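Home About What We Take Workshop Hours Contact

About Clekis

Hi, and welcome! I run Clekis, a small computer repair and rebuild shop in Dirgate, in the old paint store next to the bakery (come for the bread, stay for the motherboards). I fix desktops and towers, take in office machines that companies are done with, and get them ready for another few years under somebody else's desk.

I started out at my kitchen table with two screwdrivers and a desk lamp. My first paying job was a tower full of cat hair, and I was so pleased with how clean I got it that I forgot to write a bill. Then a neighbor asked, then her office asked, and by that September I had towers stacked down the hallway and my family wanted the hallway back. So I rented the shop. It's 400 square feet, which sounded enormous until the shelves went in.

Most of what comes through the door is business gear: workstations, small servers, the big heavy boxes that sat in a back room for years. I love these. They were built to be opened and worked on, and parts come out without a fight. I go through each one the same way — side off, dust out, cables checked, memory tested, drives wiped — and then I decide if it goes back out whole or gets split up for parts. I keep roughly three shelves of spares, sorted by type, and yes, you can come in and dig through them.

We have a name for the bench, too. It's called Vi, after the label on the secondhand workbench it used to be before I replaced pretty much every board of it. If I tell you on the phone that your computer is "on Vi," that's good news, it means I'm working on it!

The part I get asked about most is how I choose what's worth saving. I look at the board and the power supply first, then at whatever expensive thing is plugged into them. Take a Dell like this one, with an NVIDIA Quadro card in the slot and a bank of memory slots beside an empty CPU socket. I'm always happy to see a socket with its metal frame and lever still in place, and I go over the pins with a magnifier before any chip gets near it. A bent one can eat my whole afternoon.
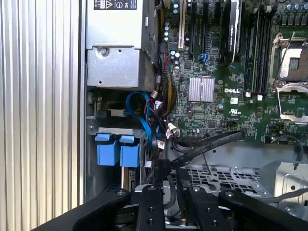 I also run Fillia, our open bench evening, two times a month from 6:30 until I get hungry. Bring your own machine or borrow one of mine, and we'll take it apart together. You don't need to know anything. Kids are welcome with a grown-up, and I have spare screwdrivers.

If you've got an old tower in a closet, call before you haul it over — I'll tell you if I can use it. Parking is behind the bakery.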